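1月　文：デミド・レフチェンコ

川沿いの散歩道、冬の草刈りを2回に分けて実施へ

フリットポート地区の川沿いの散歩道で、今月から冬の草刈りが始まる。道を管理するデムスカ緑地事務所は、去年まで一度に行っていた作業を、今年は2回に分けると発表した。1回目は今月の後半、2回目は春の鳥の巣作りが始まる前に終わる予定である。

事務所の説明によると、作業を分ける理由は、草の中で冬を越す虫と小さな鳥のためである。枯れた草を全部一度に刈ると、虫は隠れる場所をなくし、それを食べる鳥も来なくなる。去年の冬は、作業のあとで「鳥の声が聞こえなくなった」という手紙が住民から何通か届いたという。 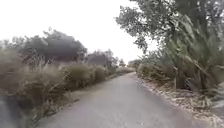 草や木の間を通る舗装された小道

今年の1回目の作業では、道に近いところの草だけを低く刈る。奥の草と低い木は、2回目まで残しておく。2回目には奥の草を一部だけ刈り、残りは来年の冬まで手をつけない。事務所はこの方法を「半分残し」と呼んでいて、隣のオスティエ地区ではすでに二度の冬に試した。オスティエでは、草の中で冬を過ごす鳥の数が前より減らなかったと報告されている。

散歩道の整備には、今年度の予算から2,000ユーロが追加された。このお金は主に、手で使う道具と、刈った草を運ぶ車の借り賃に使われる。大きな機械は水に近い柔らかい土を傷めるので、604メートルの区間では人の手だけで刈ることになった。刈った草の一部は、アブーゼイド農園が受け取り、畑の土の上に敷いて使う。農園は以前から枯れ草を探していたそうで、運ぶ費用の一部も負担する。

事務所の植物担当、デミド・ピリペンコさんは、この仕事を始めて12回目の冬になる。「草を刈るのは簡単です。難しいのは、どこで止めるかを決めることです」と話す。ピリペンコさんは秋の間に何度も道を歩き、残す場所に短い杭を打った。杭の頭は黄色に塗ってあり、作業をする人はその内側に入らない。杭は春の作業が終わるまで抜かないので、散歩の人も触らないでほしいという。

一方で、住民の意見は一つではない。先月の説明会には33人が集まり、草が高いと夕方に怖いという声も出た。とくに、仕事の帰りにこの道を使う人からは、曲がり角の近くだけでも早く刈ってほしいという希望があった。事務所はこの希望を受け入れ、曲がり角の内側は1回目の作業で奥まで刈ることにした。また、犬を連れた人からは、草の種が犬の足や耳に付いて困るという話も出たが、これについては春にもう一度話し合う。

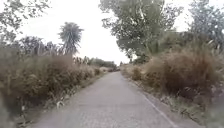
自転車の利用者にとって一番の心配は、歩く人とすれ違うときの幅である。この道は幅が狭く、両側から背の高い草が迫るところでは、互いによけにくい。路面の右端に沿って薄い色の細い線が引かれている場所もあるが、夕方に草の影が重なると、どこまでが舗装なのか見分けにくいという意見が説明会で出た。事務所は、1回目の作業で舗装の両端から草を離し、端が見えるようにしたいとしている。線を新しく塗り直すかどうかは、まだ決まっていない。自転車の人には、前に歩く人がいるときは速度を落とし、ベルを鳴らす前に声をかけるようにお願いしている。

作業は午前8時半から午後3時までで、その間、作業をしている区間は通れない。ただし、道の全部が同時に閉まることはない。通れない区間の前には案内の板が立ち、土手の上の道へ回ることができる。土手の上の道には階段があるため、車いすやベビーカーを使う人は、作業のない時間に通るか、前もって事務所に相談してほしい。雨や強い風の日は作業を休み、次の日に続きを行う。

事務所はまた、刈った草を道の横に積んだままにする時間があることを知らせている。積んだ草の中には、寒さを避けて小さな動物が入ることがある。見つけても動かさず、そのままにしてほしい。草は次の日の朝に農園の車が取りに来るが、雨のあとは土手が滑りやすいので、遅れる場合もある。

2回目の作業の日程は、1回目が終わってから事務所の掲示板に出る。ピリペンコさんは、草を残した場所で見た鳥や虫の記録を住民からも集めたいと考えており、記録用の紙を事務所の入り口に置いた。名前を書かなくても出すことができる。字が苦手な子どもは絵でもよい。

関連記事
・オスティエ地区の「半分残し」、二度目の冬の報告
・アブーゼイド農園、枯れ草を使った畑の見学会
・フリットポート図書館、冬の開館時間を変更
・土手の階段の手すり、修理が終わる
・川の水位のお知らせ、掲示の場所が変わります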